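February 2019

Sunday, so the shared bench was free and I had both controllers on at once. Log for the day, plus the things I will forget by the time I write the report for Eylül.

Units under comparison: the Wuron two-finger parallel gripper with the stock rubber pads, and the Melus three-finger with the soft tips. Same arm for both, same wrist camera, same Akyol controller. I left the Skirnex controller out until the afternoon, because changing two things in one session is how I lost the last set of numbers.

Started with the Wuron on single cords, laid straight on the mat. It closes well on anything with some stiffness. Translucent PVC cord is fine if the fingers come in square to it. Once the approach is off by a few degrees the cord rolls along the pad and pops out at the corner. I tried a lower closing speed, which helped with rolling and did nothing for popping. I tried a higher force and got a flattened cord and a motor warning. Went back to the middle setting and left it there for the rest of the morning.

Thin string is a different matter. The pads do not meet evenly over their full length. There is a gap toward the base that I can see light through, and string that lands in that third of the pad is simply not held. Checked it with paper strip: grips at the tip, slides at the root. I had blamed the camera for those misses for most of last week. The camera was right, the string was between the fingers each time. Shimmed one pad with tape and the misses at the root stopped. Tape is not a fix. Ordered nothing yet, want to ask Jahangir if the older pads had the same problem or if this pair was mounted badly.

The Melus is slower and more forgiving. Three fingers wrap a handle without caring much which way the handle points, and with the parallel gripper I have to get the wrist angle right first. On cord it is clumsy. The soft tips fold around a loop and take two or three neighbors with them, so what comes up is a bundle. For clearing a bin this is acceptable. For pulling one rope out of a knot it is useless, and one rope out of a knot is the task.

Which leads to the reference material. I went through the hand recordings again over lunch, the jump rope ones, at quarter speed. What I want from them is where a person puts the fingers and which cord gets picked when there is a choice.
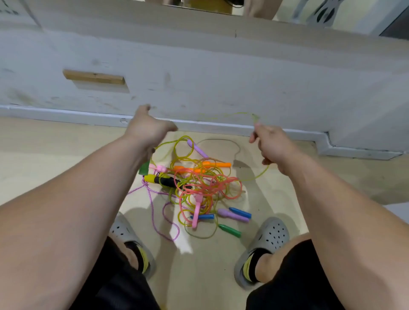

The pinch is thumb and fingers on a single cord, lifted clear of the pile, with the other hand open and holding nothing. I had assumed two hands working all the time and had been planning the second arm around that. At least at this point in the clip one hand carries the cord and the other is spare. Need to check how long that lasts before I change the plan. If it is common, one arm plus something passive to hold the pile down may be enough for a first version, and I can stop fighting the arm-to-arm calibration until May.

Second note from the same clip: the yellow-green cord goes almost invisible against the white wall. The coral-pink one I can follow by eye without trouble, and the gray string is thin but makes a clean loop on the floor. The segmentation will do badly on the first of these and I would rather know now. Ran the wrist camera on our own yellow-green cord in front of the white foam board to see. Default exposure, the mask breaks into pieces wherever the cord leaves the mat. Exposure down one step, pieces are longer. Down two steps, the handles go dark and the depth gets noisy. Settled on one step down, and a note to try a polarizer.

Third, the handles. They stick out in all directions and they are the only parts with a solid shape and a flat color. Both grippers can hold a handle. The obvious strategy is therefore to take a handle and pull, and on our bench that tightens the knot nearly every time. I set the pull limit low and let it stop itself. Handle first for identity, then follow the cord inward and lift a loop near the top. That is the order I will code next.

Afternoon, swapped in the Skirnex. The force loop is visibly smoother, and the arm no longer twitches on first contact with the mat. The gripper commands go through its own I/O block, though, and there is a lag between arm stop and finger close that I did not have with the Akyol. On a handle it makes no difference. On a cord held up by its own stiffness, the cord has moved by then. I looked through the manual for a way to trigger the close on contact and found a parameter that should do it, described in one line, with a default of 237 and no unit. Set it to 4000 to see if anything changed. The arm faulted and had to be re-homed. Set it back.

Ran 4 more picks with the Wuron on the Skirnex before packing up, all on a loose loop of PVC cord. 3 held, one popped out at the corner as it did in the morning, so that failure belongs to the pads and has nothing to do with the controller. Good to have it separated.

Where I stand tonight: Wuron for cord, with better pads. Melus goes back in its case unless Eylül wants it for the bin work. Controller undecided — the Skirnex moves better and the Akyol closes on time, and timing matters more for this.

To do: mail Jahangir about the pads, with the paper strip result. Cut two pads from the softer sheet, full width, no bevel. Write down what the wrist cable did during the last swap, it was tight at the elbow and I rerouted it without a photo. Charge the tablet.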